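Wrapping Lunch Without Plastic: Our Household Survey
March 21, 2022 | By Yaryna Vakulenko
Student Work / Home & Materials
3 min read

This report covers the survey part of our class project on food wraps. We wanted to know why people who buy reusable wraps stop using them. Most of what we had read was about how wraps are made – very little was about what happens in the kitchen afterward.

We sent a short form to 200 households in Horobets and followed it with 12 interviews. The form asked what people wrapped, how they washed the wrap and where they kept it. We also asked each household to write down every item wrapped over the survey period, which gave us 2,229 entries. Bread and cut fruit came up most often. Cheese was third, and almost all of it came from families with school-age children.

Storage turned out to be a bigger problem than washing. People who folded their wraps into a drawer forgot them. People who left them out on a counter used them more, even if they disliked the mess.
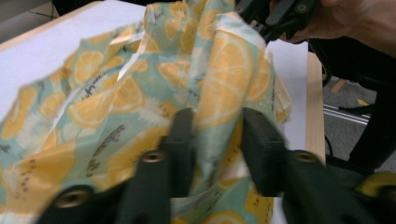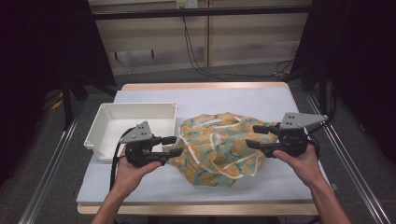 Masell read our first draft and disagreed with the part about storage, saying that people who already like wraps are the ones who leave them out, so the counter may have nothing to do with it. We think this is a fair point. Our form did not ask which came first, and only two of the interviews touched on it.

Cost was mentioned less than we expected. Several people said they would pay for a wrap again if it came in a size that fit a whole loaf.

The second form goes out in May. It will ask about storage habits before the first wrap was bought – and the question about washing will be shorter, as many people skipped it.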